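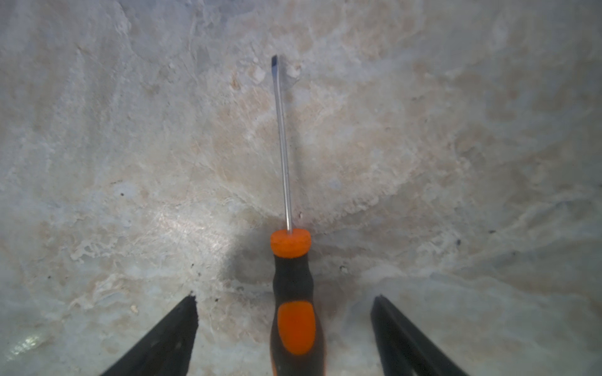

Lasura wrist camera set, tool pickup with grip faults

Maintained by Joar Magnusson. Labels checked by Xolani Oosthuizen.

What this is

3644 wrist camera stills from a tool pickup task. The arm goes to a hand tool, closes on the handle, lifts, and carries it to a crate. We began recording in November to get clean pickups for training. Partway through, the gripper started dropping tools during the lift, and we kept recording while we looked for the cause. The set is now mostly used for fault detection.

The fault

The Zornetti gripper reported "closed, object held" when it had stopped short of the handle. The controller trusted that flag and started the lift. Sometimes the tool stayed where it was. Sometimes one finger caught it and it fell partway up. A screwdriver dropped from carry height landed outside the marked area on a Friday run, and we stopped work until the cell rules below were in place.

Joar traced the false flag to the motor current limit. A config update had set it too low, so friction in the finger linkage was enough to trip it. The limit has been restored, and the lift now also waits for a finger position check.

Images near the crate

The approach to the crate is where most of the label disputes came up. Open fingers at this stage can mean a normal release, an earlier drop, or a pickup that never took place. A single still can't settle which. Use the run log, and don't infer the outcome from the image. 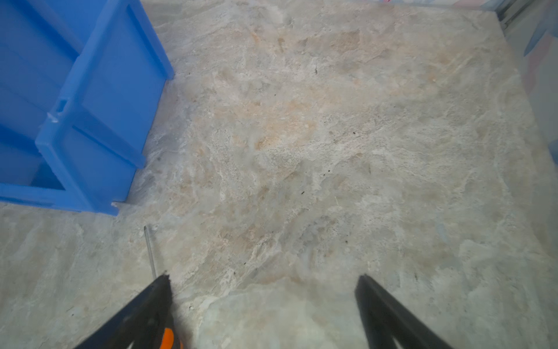

Labels

grip_state: open, closing, closed
flag_held: value reported by the gripper, including false ones
outcome: placed, dropped, missed, unknown

The outcome label is set per run and copied to every still in that run.

Cell rules after the drop

Stay outside the marked area while the arm is powered.
After a drop, press stop and wait 90 seconds before going in.
2 people on site for any run with the old current limit.

Known problems

Flag timestamps lag the camera clock in the early runs. Runs stopped by hand have no outcome and are marked unknown. The Botha loader skips these by default.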